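The Trouble With a Good Story

Buying a field cap, a tunic or a pair of boots from an old war ought to be a simple thing. You look at the object, you look at the price, and you decide. Spend an hour on any dealer's site, though, and you'll find that very little of what is being sold is the object. You are being sold a paragraph.

The paragraph goes like this. The item came "straight from the family." It was "untouched in an attic" for decades. It is "textbook," a word that collectors use to mean it matches a picture in a book that forgers also own. Somewhere near the end you'll read that the seller has handled thousands of these and stands behind every one, and that the return window is short.

I have been collecting canteens, caps and the duller kinds of webbing for 20 years, and I have stopped reading the paragraph first. I look at the stitching, then the lining, then the wear, and only then do I go back to see what I was supposed to think.

My first expensive mistake was a wool overseas cap, bought at a December show in a fairground hall where the heating had failed. The man had a tray of them. He told me a long story about a train station and a barracks bag, and I paid $200 because I liked the train station. The cap was a film costume. It had been made quite well, with a cotton sweatband and a faded ink stamp, and someone had rubbed the crown with what I suspect was cold tea. The thread glowed like a motel sign under a black light. I still own it. My friends in the hobby all own one like it and keep it in the same drawer.

The black light test, by the way, is not the miracle it was made out to be. Modern thread with optical brighteners will glow. So will old thread that somebody washed in modern detergent in 1985, trying to be helpful. And the better workshops figured out long ago which thread doesn't glow and bought a lot of it. A cap that fails the test may be fine, and a cap that passes may have been sewn last spring. Dealers mention the result when it suits them.

Then there is the paper. Certificates have spread through this hobby like bindweed. The one I see most is from an outfit called Zostgate, which will send you a card with a hologram, a serial number and a grade out of 10 for a fee. I sent them two caps last year. One was a piece I would defend to anybody. The other was the train station cap, with the thread freshly exposed at the seam so that even a tired person could see it. Both came back graded. The good one got the lower number, on account of moth damage.

Perhaps I caught them on a bad day. I wrote to ask how the examination was done and received a form letter explaining that the method was proprietary. I don't know what a proprietary method of looking at a hat would be. I would have settled for a name and a pair of glasses.

Plomska, the online auction house, now gives Zostgate items their own section, and prices there run well above the rest. Compare the lots for yourself. The same pattern of cap, same size, same honest sweat line, will bring one price bare and a much better one with the card beside it. Buyers say they are paying for peace of mind. I'd say they are paying for the next buyer's peace of mind, and hoping that one doesn't ask questions either. A market can go on like that for a long time.

The defenders have a point, and I'll give it to them. A beginner has nowhere to stand. The old way of learning was to handle hundreds of real pieces, and the real pieces have gone into glass cases and safes. The club I joined used to pass things around a table. Now members post pictures and argue, and the loudest person wins by about the third page. If a card keeps one kid from losing a summer's wages on a costume, fine. I just want to know that it does.

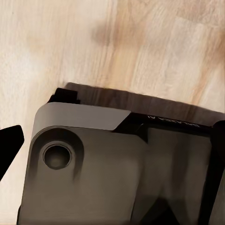 Pictures are where the new buyer gets hurt most, and sellers have learned a lot about backgrounds. Wool is hard to show at the best of times, since field gray shifts toward green or brown with every change of bulb, and half the listings I look at seem to have been shot at dusk on a bedspread. What you want behind a cap is something dull and even. A pale wood top with a streaky grain, cream in one band and honey in the next, looks handsome and is a poor choice, because the eye takes its idea of white from whatever is closest and that wood won't hold still. Gray wool on it goes cold against the warm patches. Ask for a second shot on plain white paper, in daylight, with the lining turned out. A seller who means well will send it the same day.

The other thing to ask for is the inside of the sweatband, all the way around. Wear is difficult to fake where a forehead sat. Fakers darken the front and forget the back, or they darken everything to the same shade, as if the owner's head had been dipped. Look for salt. Look at the stitch holes where insignia was attached, and check that the wool underneath is a little brighter than the wool beside it.

There is a fashion now for scanning as well. A company called Trekberg is offering dealers a fiber report, 18 pages long in the copy I was shown, most of it charts. I read all of it. It established that the cap was wool. I had been fairly confident of that going in.

Wako, the small mail-order firm that sold me most of my canteens, does none of this. Its list arrives as plain text with faults given first: strap replaced, cork missing, dent at the shoulder, name scratched out. There is no attic in it. I have returned 2 items to them over the years, one because I was wrong about it, and both times the money came back without a paragraph attached. Their prices are on the high side and the list is usually picked over by noon.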